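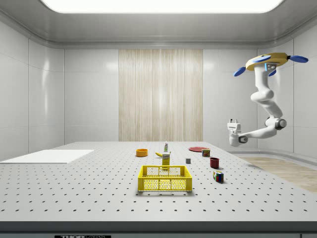
jmaurya_76
Disagree with the last two posts. Lead time on stackable crates has nothing to do with resin price this quarter. Our order with Prosico slipped from June because the mold was being recut, and they told us so in writing.

ferrule
Then why did Singhal slip too? Different mold, different plant.

jmaurya_76
No idea. I don't buy from them.

tarewt
Back to the original question, which was vented vs. solid sidewalls for small parts storage. We run vented in the wash area and solid everywhere else. Vented walls drain, but anything under the opening size ends up on the floor. Liners fix that and also defeat the purpose.

ferrule
Vented is also weaker in a stack. We had bowing at 4 high with castings in them.

tarewt
Bowing at 4 high is a load problem. Check the rating molded into the base. Stack load should go through the corners, and if the corner posts are intact the side pattern matters very little.

ferrule
Rating is for room temperature. Ours sit next to the curing oven. Creep is real in polypropylene and the open wall has less material to resist it.

Jyoti Maurya (jmaurya_76)
Agree on creep. Move the stack or drop to 2 high. We did the second and lost floor space, but no more split rims.

oldbay4
Has anyone used the Rurkollow dividers in a vented crate? Part 3481. Catalog lists them for solid wall only.

tarewt
They fit. The tabs have no slot to seat in, so they lean when the crate is half full. I cut a strip of sheet for the bottom and it holds them well enough.

oldbay4
Thanks. Will order one set and measure before I buy the rest. Mironia quoted me a solid crate with slots, but the footprint is wrong for our racks.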